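4. Unpacking and Laying the Pad

Stomurell Domed Pad, part no. 2864
Text revised 7/9/18. Prepared by M. Dankwa, checked by P. Annan.

This section covers unpacking, resting, trimming and laying the pad on a tray, shelf or bench top. Mounting on a vertical surface is covered in Section 6. Read the whole section before cutting.

4.1 Before you start

You will need:
a flat surface larger than the pad on all sides
a steel rule
a sharp utility knife and a cutting board
a soft pencil
a dry, lint-free cloth
the Astumska corner clips supplied in the small bag

Clear the surface and wipe it down. Grit left under the pad will show as a raised spot and will wear the underside. If the surface has been washed or oiled, let it dry completely.

Note: The pad should be laid at the temperature of the room in which it will be used. A pad brought in from a cold van is stiffer than normal and should not be bent or trimmed until it has warmed up.

4.2 Unpacking

1. Stand the carton upright and open the end marked with the part number.
2. Slide the roll out. Do not pull on a single corner.
3. Cut the two paper bands. Hold the roll closed with your other hand while you do this.
4. Unroll the pad with the domes facing up.
5. Check both faces for splits, crushed domes and missing pieces. Report any damage before trimming. Trimmed pads cannot be exchanged.

CAUTION: A rolled pad can spring open when the second band is cut. Keep your face and the knife clear of the free end.

4.3 Resting

1. Lay the pad face up on the flat surface.
2. Place a flat board over the whole pad. Do not place weights directly on the domes.
3. Leave it for 20 hours.
4. Remove the board and look along each edge at surface level.
5. If an edge is still lifting, turn the pad face down and repeat steps 2 to 4.

Note: Pads stored since last August or earlier may need a second rest. This does not affect use.

4.4 Trimming

1. Measure the tray or shelf on the inside, at the front and at the back. Use the smaller measurement.
2. Turn the pad face down on the cutting board.
3. Mark the cut line in pencil. Where possible, place it between two rows of domes.
4. Hold the rule on the line and make several light cuts. Do not try to cut through in one pass.
5. Turn the pad over and check the edge. Trim any partly cut dome flush.

CAUTION: Cut away from the hand holding the rule. Replace the blade when it begins to drag.

Trimmed pieces wider than 14 cm can be kept and used as fillers. Narrower pieces curl and should be discarded.

4.5 Checking the pad for flatness

Checking is easiest against a plain, pale background. Use a sheet of card or a thin board, at least 17 cm high, behind the pad.

1. Stand the background sheet along the far side of the pad.
2. Bring your eye down to the level of the domes.
3. Follow the line of the pad from one side to the other.
4. Mark any high or low area on the background sheet in pencil. 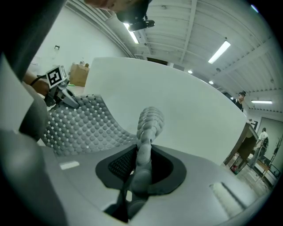

A pad is ready to lay when its rows of domes run level across the full width. Any visible rise or dip means that it must go back to 4.3. The gray pad shown bends in a wave, high at the upper left and lower toward the middle, and would not pass. The smooth white panel behind it makes the shape of the bend easy to follow, although its own top edge is curved and should not be used as a level line. For a reference line, use the steel rule.

4.6 Laying

1. Align one long edge of the pad with the back of the tray or shelf.
2. Lower the pad toward the front, keeping it slightly curved until the front edge touches down.
3. Press along the edges with the flat of the hand, then across the middle.
4. Fit a corner clip at each corner. The short leg goes under the pad.
5. Wipe the domes with the dry cloth.

Note: Orkell shelves have a raised front lip. Fit the front clips first on these shelves and work toward the back.

CAUTION: Do not glue the pad. Adhesive cannot be removed from between the domes and will prevent the pad from lying flat after it is lifted for cleaning.

4.7 If the pad will not lie flat

One corner lifts: check that the clip leg is under the pad and is not caught on the edge.
The middle rises: the pad is too wide for the tray. Remove the clips and trim one side as described in 4.4.
The pad rocks: lift it and clean the surface underneath.

For cleaning and storage, see Section 5.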